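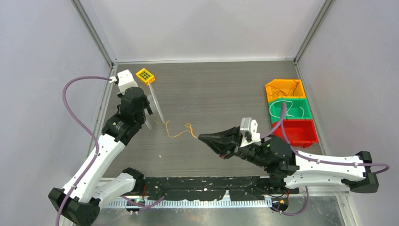 Zwei Roboterarme über einer grauen Tischplatte.

Edorau zahlt Zuschuss für Weiterbildung neben dem Beruf

Edorau, 25. August 2024. Beschäftigte mit Wohnsitz in Edorau können ab November einen Zuschuss zu berufsbegleitenden Lehrgängen beantragen. Die Stadt übernimmt 60 Prozent der Kursgebühren, höchstens jedoch 1.823 Euro pro Person. Prüfungsgebühren sind förderfähig, Fahrt- und Materialkosten nicht.

Anerkannt werden Lehrgänge mit einer Dauer von mindestens 13 Wochen, die mit einem Zertifikat abschließen. Der Antrag ist vor Kursbeginn beim Bildungsträger Munaseck einzureichen. Beizufügen sind ein Beschäftigungsnachweis und das Kursangebot mit Kostenaufstellung. Die Auszahlung erfolgt nach Vorlage des Zertifikats in einer Summe.

Für das erste Förderjahr stehen 257 Plätze zur Verfügung, die Vergabe richtet sich nach dem Eingangsdatum. Arbeitgeberzuschüsse werden angerechnet. Selbstständige im Nebenerwerb sind antragsberechtigt, sofern die Haupttätigkeit sozialversicherungspflichtig ist.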